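Are we there yet? The bathroom sink edition

A reader named Hema Annamalai wrote in after the January issue to ask the question I get more than any other — when can she stop cleaning her own bathroom? She has two teenagers and one sink, so I take her seriously. I promised her a proper answer, and I've been chewing on it ever since (mostly while scrubbing my own).

I used to think of the sink as the easy part. Floors are big, windows are high up, and the shower is its own kind of misery, but a sink is just a bowl with a hole in it. Then I started paying attention to what my hand does in there. It presses, it slides down the slope, it goes around the drain and changes pressure about five times before I've thought about any of it. A humanoid has to work all of that out with a folded-up rag and a bunch of joints.

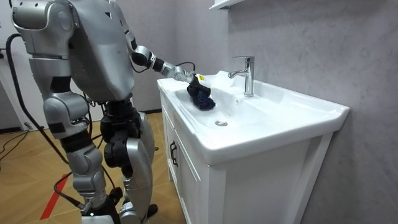
My friend Yeshi Gashaw cleans offices for a company called Verkside, and she's my go-to person for this stuff because she has no patience for gadget talk. I asked her what she'd want to see before she let a machine loose on one of her buildings. She didn't mention speed at all! She wanted to know whether it would notice what it had missed. Wiping is the part you can teach anybody in an afternoon, she told me, and the looking is what takes new hires months. She does a restroom sink in 45 seconds on a good night, and she says a fair chunk of that is tilting her head to catch the light on the porcelain.

That stuck with me. A robot vacuum can get away with being sloppy, because it'll be back tomorrow and who's checking under the couch anyway. A sink sits right at eye level with your toothbrush. You see every speck.

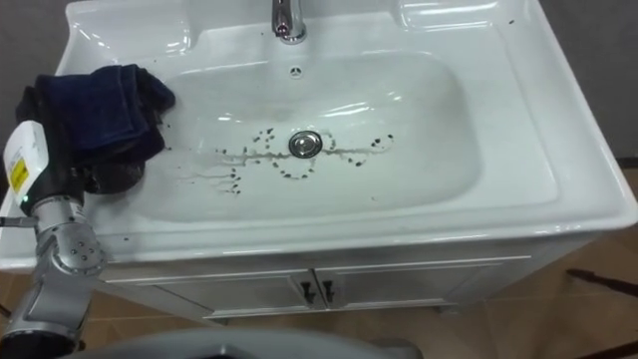
Word count: 541

And specks are sneaky. Anyone who has dumped coffee grounds down a bathroom sink (guilty) knows that a damp cloth will happily push them from one side to the other, and you end up with a lovely gray smear and the same amount of dirt you started with. What you do is lift, fold to a clean side, go again, and rinse the cloth somewhere in between. Folding is hard for robots. Rinsing and wringing is harder, and I haven't seen a demo that made me think otherwise.

So, Hema, my answer. For one chore, in one room, with the cloth ready and a person nearby, I think we're getting close enough that it's fun to watch. For your house, with the hair ties and the toothpaste cap and the wet towel on the floor, I'd say around 15 years, and Yeshi thinks I'm being generous. My sister Ellen, who has never once been generous about anything, says she'll believe it when one of them does behind the faucet.

If you clean for a living, or you've had one of these machines tried out where you work, hit reply and tell me how it went. I'm especially curious about corners. Next month I'm moving on to laundry, and I already have opinions about fitted sheets.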